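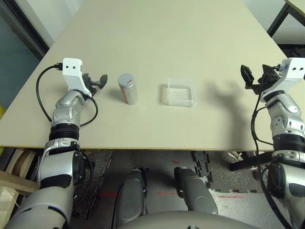
Les bocaux consignés reviennent en mars, et cette fois on pourra les rendre partout

Bonne nouvelle pour celles et ceux qui, comme moi, ont encore six bocaux vides qui traînent sur le frigo : la consigne du quartier Beyene repart en mars ! L'épicerie Malla l'a annoncé hier soir sur sa page, et je suis passée ce matin, panier au bras, pour en savoir un peu plus (et pour racheter des pois chiches, soyons francs).

Le principe ne change pas beaucoup. On prend son riz, ses lentilles ou ses amandes dans un bocal de la maison, on paie la consigne à la caisse, on la récupère quand on le rapporte. L'an dernier, il fallait revenir chez Malla et nulle part ailleurs, aux heures d'ouverture, avec parfois une sacrée file le soir. À partir de mars il y aura 3 points de retour : l'épicerie, la boulangerie Grunik et le hall de la médiathèque. Pour moi qui passe chez Grunik tous les matins, c'est la fin des excuses.

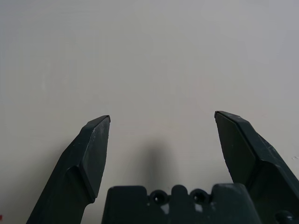 L'épicerie profite aussi de la pause pour se refaire une beauté. Le vieux jaune moutarde de l'entrée disparaît, je l'aimais bien mais je crois que j'étais la seule. J'ai eu droit au nuancier : ce sera un gris très pâle, presque blanc. Les étagères du fond seront déplacées vers la vitrine, et la balance, celle qui obligeait tout le monde à se contorsionner entre les sacs de farine, passe enfin près de la caisse. Les travaux doivent durer deux semaines, avec un comptoir provisoire côté cour pour le pain, les œufs et les légumes.

Et les chiffres, alors ? La première saison s'est terminée avec 1 744 bocaux rapportés sur 3 170 sortis du magasin. Je trouvais ça plutôt joli, mais à l'épicerie on fait un peu la moue : trop de bocaux dorment dans nos placards. J'ai regardé mes chaussures. Pour la reprise, 400 bocaux neufs ont été commandés chez Stuvard, avec des couvercles qui se vissent, parce que les anciens à clip finissaient toujours par perdre leur joint en caoutchouc.

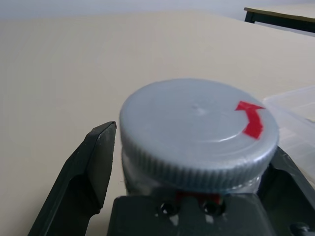

Couvercle à vis gris clair, bord strié et flèche rouge sur le dessus.

Les anciens modèles restent acceptés, rassurez-vous. Il suffit de les rapporter propres et sans étiquette (pour la colle, l'huile de cuisine fait des merveilles, laissez agir une nuit). Les bocaux ébréchés seront repris aussi, mais la consigne ne sera pas remboursée dans ce cas. J'ai demandé pour les pots de confiture de ma tante : c'est non, et on me l'a dit très gentiment.
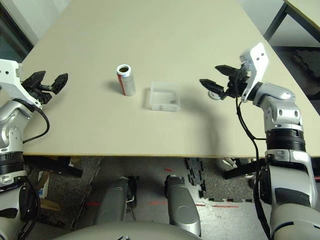
Ce qu'il faut savoir avant mars

L'épicerie ferme sa porte principale à la fin du mois de février et sert côté cour tous les matins jusqu'à 13 heures. Pendant les travaux, pas de retour possible : gardez vos bocaux à la maison, et surtout ne les laissez pas devant la grille, il y a eu de la casse à l'automne. Les bons de consigne de l'an dernier restent valables, même froissés, même passés en machine (j'ai vérifié avec le mien). Pour la médiathèque, les horaires de dépôt ne sont pas encore fixés, je les ajouterai à cet article dès que je les aurai.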